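Jemell Community Help
Home > Halls and Shared Spaces > Hire and Bookings

Bond withheld after hall hire: what counts as fair wear on a timber table?

Posted by Esperanza Mahmoud

Our choir hired the Fikre Room in November and paid a bond of $626. The hire agreement states that furniture must be returned "in the condition received, fair wear excepted". The centre has since advised that $59 will be retained for re-oiling one timber tabletop, on which a pale ring was noted after our supper. No condition report was given to us at the start of the hire, and the agreement does not define fair wear. I would be grateful for advice on whether the deduction can be disputed, and to whom the request should be addressed.

Matvii Horobets

The starting point is the agreement itself. Where it is silent on the meaning of fair wear, the centre should be able to show the condition of the item before the hire and explain why the mark goes beyond ordinary use. A supper is an ordinary use of a supper room, and a single pale ring on an oiled surface is generally regarded as minor.

I would suggest writing to the bookings officer and asking for the following:

The condition report, or any dated photographs taken before your hire.
The invoice or quotation for the re-oiling.
The date on which the table was last treated.

Keep the letter brief and set a reasonable time for reply. If the table was already due for its regular oiling, the cost should not fall to one hirer – at most, a portion of it might. Should the reply be unsatisfactory, ask for the matter to be reviewed under the centre's complaints procedure before approaching the tribunal. The filing fee may well exceed the amount in dispute.

For future hires, photograph each surface at handover from directly overhead, with all edges included, and email the pictures to the centre the same day.

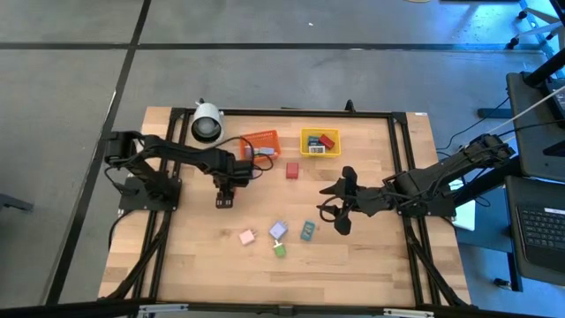

Light timber top, taken from above with the full border showing.

Allum Hall Bookings

We charge a flat cleaning fee and do not deduct for rings. Check whether your agreement has a schedule at the back, as ours does, and many hirers do not read it. Coasters are advisable.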